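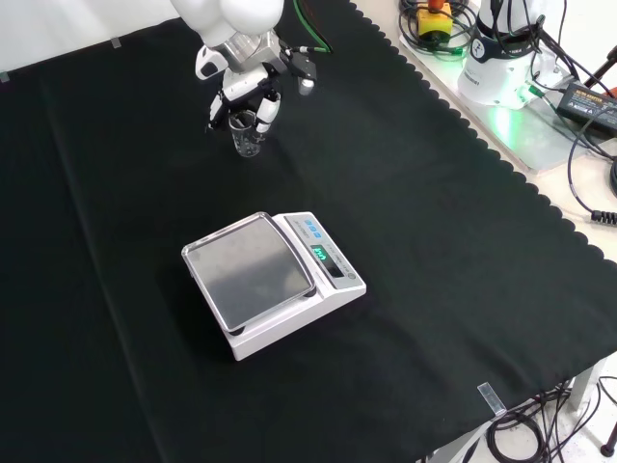

Weigh the empty beaker first, Jayson Ambrosio used to tell me, and write the number down before you do anything else. I was nineteen, I thought I could do it later, and I poured a whole sample into glass I had never weighed. So I had one big number and no way to split it into beaker and stuff. I had to wash up and start over, and he went off to lunch!

Chapter 4: Weighing Things in Glass
Last updated: July
Reading time: 7 minutes

I want to start this chapter with the most boring piece of gear on the bench, the small electronic scale. You've probably met one in a kitchen or a mail room. It has a flat steel pan, a few buttons and a lit-up number, and that's pretty much the whole thing. My students at Tullton always want to skip ahead to the mixing (I get it, mixing is more fun), but most of the bad results I've graded over the years went bad right here, before anything got mixed at all.

Let's get some words straight. The weight of the empty container is called the tare. The container plus whatever you put in it is the gross. Take the tare away from the gross and you have the net, the bit you care about. Say your beaker reads 29 grams empty and 129 grams with salt in it. You have 100 grams of salt, and you didn't need a fancy formula to get there.

Most scales will do that subtraction for you. You set the empty beaker on the pan, press the tare or zero button, and the display drops back to nothing. Then you pour. It's a lovely shortcut and I use it every day, but I still want the empty weight in your notebook, because one bump of the wrong button halfway through and the scale forgets everything it knew. Your notebook won't.

Before any glass goes on, look at the pan and look at the number. With nothing on the pan, you want to see a zero.

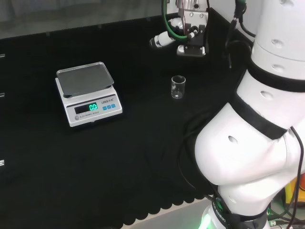
If it's showing something else, clear it and wait a few seconds to see if it stays put. A number that keeps wandering usually means a draft, a wobbly table or crumbs under the pan. I once chased a drifting reading for most of an afternoon in the old Warnance building, and it was the air vent over my head.

One more thing about beakers. Those lines up the side are for volume, and they're only good for a rough idea. Please don't read a line and call it a weight! Water lets you get away with it, more or less, and cooking oil won't. We'll do both in Exercise 4.1, so have a dry beaker ready, plus a pencil, and read the next section on units before you switch anything on.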